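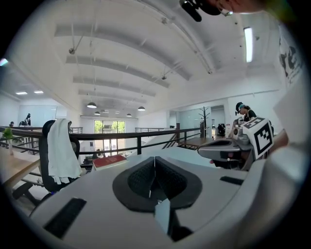
Reproofing a waxed cotton jacket takes an evening and a warm room, and it should be done once a year if you wear the jacket most weeks. I do mine in November, before the worst of the rain. Start by finding where the wax has gone. Look at the shoulders, the inside of the elbows and the edges of the pockets, where the cloth turns pale and feels like ordinary cotton. Seams need the most care, and the worst are narrow vertical ones like the line down the middle of that dark grey pad, where two sides meet and wax never quite gets to the bottom.

What you need

A 200 ml tin of wax dressing, a clean sponge or old cotton rag, a hairdryer, a bowl of hot water and some newspaper. I use Brurninell dressing. Clumlow make one too, but it goes on thicker and takes longer to work in.

Cleaning

Brush off dried mud with a stiff brush. Wipe the outside with a sponge and cold water only. Don't use soap or put the jacket in the machine, as both will strip the wax. Hang it up until it is completely dry, overnight if possible.

Waxing

Stand the open tin in the hot water until the wax is liquid. Lay the jacket flat on the newspaper and do up the zip. Work on one panel at a time and rub the wax in with small circles, using less than you think. Go along each seam with a corner of the rag. Keep wax off the corduroy collar, the lining and the insides of the pockets.

Finishing

Warm each panel with the hairdryer for 5 minutes and wipe away anything left sitting on the surface. The colour should be even, with no white streaks. Hang the jacket somewhere warm, away from other clothes, and leave it overnight.

It will feel slightly tacky for the first 7 days or so of wear. Keep it off pale car seats until then. My own Tumby jacket dates from 2008 and still has its first lining.

Sverre Granström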